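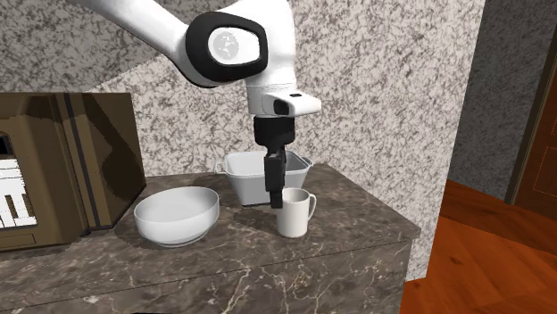 *White mug on a countertop. Kitchenware joins the Studham range in Netdale this spring.*

**Studham to open second reuse store in Netdale**

NETDALE – Studham, the home goods reuse company, will open its second store on Sat 28 March at 9 a.m. The store is in the former Charbonneau furniture building on Canal Street and will sell secondhand kitchenware, cabinets, countertops, interior doors and reclaimed wood flooring.

The Netdale store has 3,000 square feet of sales space on the ground floor. A loading dock at the rear will be used for drop-offs. The upper floor will stay closed to the public while the stairs are repaired.

Studham accepts household items from residents at no charge. Cups, plates, pans and utensils must be clean and free of cracks. Small chips on the base of a plate or mug are fine. Cabinets should be brought with their hinges and shelves, and screws should be bagged and taped inside. The company does not take mattresses, paint, carpet or anything with a gas connection.

Last year the company's first store sold 3,421 items, mostly kitchenware. Flooring made up a small share of sales by count but filled most of the storage space, and customers often had to wait while staff moved stacks to reach the boards they wanted. The Netdale building has wall racks on both long sides, and boards will be sorted by width and length instead of by the date they came in.

Flooring will be sold by the bundle. Each bundle will carry a tag with the type of wood, if known, the total coverage and a note on whether the boards have been cleaned of old nails. Boards that are too short for most rooms will be sold loose from bins near the register. Buyers are advised to bring the measurements of their room and to buy extra for cuts, as matching boards may not come in again.
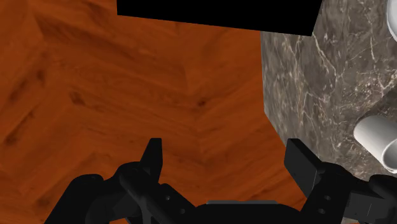
Felik, which will handle pickups for the new store, said in a statement that "the hard part with old flooring is getting it out in one piece, and people should call us before they start pulling it up." The company added that boards left outside under a tarp usually arrive too damp to sell, and asked that they be kept in a garage or spare room until the truck comes.

Pickups will begin the week after the opening. The service covers Netdale and is free for flooring, doors and full sets of cabinets. Smaller items must be dropped off. Pickup requests can be made by phone or at the register, and a driver will need clear access to a door wide enough for a hand truck.

The store will employ 7 people, four of them full time. Hiring finished in February. Staff will be able to answer general questions about stock but will not give installation quotes or recommend contractors.

Prices for kitchenware will be marked on the shelf. Mugs, bowls and side plates will be sold singly. Sets will be kept together where all the pieces match. All sales are final except for electrical items, which may be returned within 14 days with a receipt.

Free parking is available behind the building. The entrance on Canal Street has a ramp.

**Store hours**

- Tuesday to Friday: 10 a.m. to 6 p.m.
- Saturday: 9 a.m. to 5 p.m.
- Closed Sunday and Monday

Drop-offs are accepted until one hour before closing.

**Media contact:** Studham press desk, Canal Street, Netdale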